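Gravity flow rack

A gravity flow rack, also called a flow rack or carton flow, is a storage rack whose shelves slope from the loading side down to the picking side. Goods are put in at the high end and slide or roll forward as the ones in front are taken out. Stock therefore leaves in the order it came in, a practice known as first in, first out.

Use in factories

Small racks are common beside assembly stations, where parts are kept in open plastic bins. Empty bins often go back on a separate tier sloped the other way.

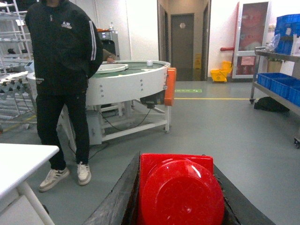
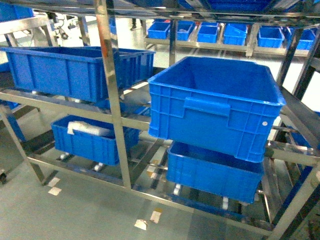

The slope depends on the weight of the load and the surface under it. Heavy bins on rollers need less of an angle than light cartons on plain rails. If the slope is too steep, goods hit the front stop hard and may be damaged.

Sizing

The number of bins per lane is set by how fast parts are used and how often the rack is refilled. A station that uses 100 parts an hour and is refilled every 2 hours needs room for at least 200 parts, plus a reserve for late deliveries.

See also

Kanban
Pallet rack
Order picking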